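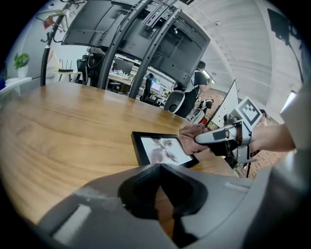
Caring for Oiled and Waxed Wood Tables

Last revised July 26, 2024

Identify the finish before buying any product. Put a drop of water on an out-of-the-way spot, such as the inside of an apron or the underside of a leaf. On film finishes (varnish, lacquer, polyurethane) the drop stands up and leaves no trace when wiped off after five minutes. On oil it flattens and may leave a slightly darker patch that fades as it dries. Wax beads water at first, then whitens. If a fingernail drawn lightly across the underside picks up a soft residue, there is wax on top, whatever lies below it.

Routine cleaning

Use a cotton cloth wrung out in lukewarm water with a few drops of dish soap. Wipe with the grain, then dry right away with a second cloth. Do not use vinegar on wax or shellac. Spray polishes containing silicone should be kept off any table that may be refinished later. Silicone works into the pores and causes small craters in the new coat, and sanding does not reliably remove it.

White rings

A white ring is moisture held in the finish. Try the mildest method first.

Leave it alone for two days. Many rings fade unaided in a dry room.
Rub with a cloth barely dampened with denatured alcohol, one light pass at a time. Skip this step on shellac.
Rub with a little petroleum jelly, leave overnight, wipe off.

Dark rings are a different problem. The water has reached the wood and reacted with tannins, usually with iron present. Oxalic acid will lift them, but only on bare wood. Wear gloves and eye protection, rinse well, and let the surface dry fully before any sanding.

Scratches and re-oiling

Fine scratches in an oiled top can be blended with 300 grit paper and a little of the original oil, worked with the grain over an area wider than the scratch. Wipe off all excess within 17 minutes; past that point the oil turns tacky and has to be softened with fresh oil.

For a full re-oil, apply a thin coat, wait, wipe dry, and repeat after 24 hours. Two coats are enough for a top in daily use. Our January test with Prunden hardwax oil took almost 60 hours to reach a usable hardness in an unheated workshop, so plan for longer drying in winter.

Oily rags can catch fire on their own. Spread them flat outdoors until stiff, or store them under water in a lidded metal can. Do not ball them up or put them in an indoor trash can.

Objects left on the table

Self-adhesive felt pads go under lamps, bowls and anything with a metal foot. Avoid rubber feet: the plasticizer can migrate into the finish and leave a mark that does not wipe off. Cork is safe if kept dry. In direct sun, move objects every few weeks, or the covered wood will end up a different shade from the rest.

Text: Riet Vanhove. Checked by Peninah Tanui.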